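Snacks for a 6 hour drive with kids
Posted in Family Travel, May 6, 2026

We're driving to my sister's place in the school holidays, 400 km with a few stops. Last time the kids got into everything before lunch and the back seat was a mess. How do you organise the food? I don't want to spend more than 50 dollars.
Rūta Lepik

Kotian
Just buy chips at the servo.

Aušra Kivi
I sort ours the night before – it saves arguments. Tip it all out on the table and divide it up by stop. Muesli bars travel well, chocolate melts if the car is parked in the sun. Keep the drinks up front with you. 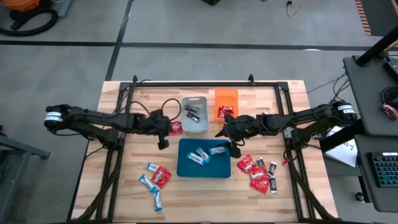

Zandlow
1. Freeze the water bottles overnight and use them in the esky in place of ice.
2. Cut fruit only lasts the morning, so pack mandarins for later on.
3. Bring a rubbish bag and a damp face washer for each kid.
Ours are 5 and 9 and they've coped fine with that.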